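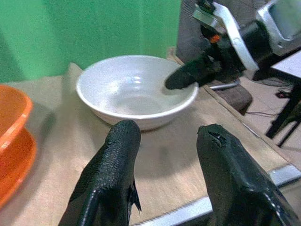
Wayne Parsons wrote to me after the last budget meeting that he could live with the price of the arms, and what kept him up was everything that came in behind them on separate invoices. I want to start there because Wayne is right, and because those invoices are the fun part of this talk. Really!

(Pause. Ask who has signed for a robot. Hands.)

So. Planning for a two-arm bench for dish handling. Bowls, plates, stacking, unstacking. When we started at Heywood I had one line in the spreadsheet and it said "robot." By January that line had turned into 20 lines, and I love every one of them.

Fingers first. Gripper fingers are a consumable. Budget them like you budget gloves or saw blades. A glossy bowl is a lovely hard test, all curve and shine, and you will want to try more than one fingertip on it. We quoted Pidov and Birnari side by side and the Birnari tips cost more but came in single pairs, so we could try one shape without buying a case. Ask about minimum orders before you ask about price.

Next, the second arm. Denise Whitlock asked me whether we could buy one now and one next year. You can, and for plain pick and place I would. For bowls I'd push for both together — one arm steadies the rim, the other does the work, and the programming you do for one arm mostly gets thrown out when the second shows up. That's paid hours in the bin.

(Slide: cost split. Don't read it out.)

Things I forgot the first time, in the order they hurt:

Cables. Lengths, spares, and a way to get them off the floor. We bought 322 feet of cable cover and I'd buy it again tomorrow.

The table. Get the robot's mounting drawings before ordering one. Ours went back.

Dishes. Yes, dishes! Put them in the budget. Different colors, different depths, some plain white. Eldana Tefera runs our purchasing and she gave dishes their own code, bless her.

Training time. We put in 8 days and used almost all of them in the first month.

Service contract. Jevitz offered 20 percent off if we signed at purchase. Read what counts as a visit. A phone call counted.

(If short on time, skip to the lease question.)

Lease or buy: if your product mix changes every season, lease the arms and buy the table, the fingers and the dishes. If it doesn't, buy the lot. Sheila Ellwood will disagree with me on this in the Q&A and I'm looking forward to it.

Handout is the blank spreadsheet, all the lines, no numbers filled in. Take two.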